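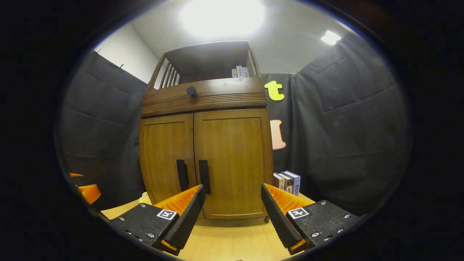
Two-door cabinet with vertical bar handles, gripper open in front of it.

Workshop tips: door-opening software

Calibrate before you blame the policy. A fisheye lens bends straight door edges, and a plain pinhole model will put the handle in the wrong place near the rim. Fit a fisheye model, then check it on a long straight edge such as a cabinet side. If the edge still bows after undistortion, shoot the calibration board again with more views in the corners.

Read finger width from the markers. One square tag on each finger gives you the opening without a separate encoder. Log the distance between tags fully open and fully closed, and map linearly between the two. When one tag drops out, hold the last value for a few samples, then flag the clip. Do not fill long gaps.

Mask the fingers for mapping. They move with the camera, so any feature found on them tells the tracker that nothing is moving. A fixed mask is enough if it covers both the open and closed positions.

Watch the background. Plain black fabric gives a tracker little to hold on to. Book spines, cutout letters and seams help. Keep them where they are until the session is done, as a map built before the move will not match after it.

Name doors by side. With paired handles close to the center line, "open the cabinet" is not a usable label. Write "left door, left handle" and use the viewer's left throughout. Marianna Tokarz found 121 mixed labels in our October set of 2456 clips, nearly all from people switching to the cabinet's own left.

Plan an arc. A hinged door does not come straight back. Estimate the hinge line from the outer edge of the door, take the radius to the handle, and space waypoints by angle. Let the wrist turn with the door. A long bar can be gripped at several heights, so sample a few and drop those the arm cannot follow through the full swing.

Replay in the viewer first. In Drumel, load the clip, turn on the hinge overlay and step through at quarter speed. Error 1057 means the time stamps are out of order; re-export the clip and do not sort by hand.

Label scheme by Jolanta Witkowska. Older clips use the previous door names and need converting before import.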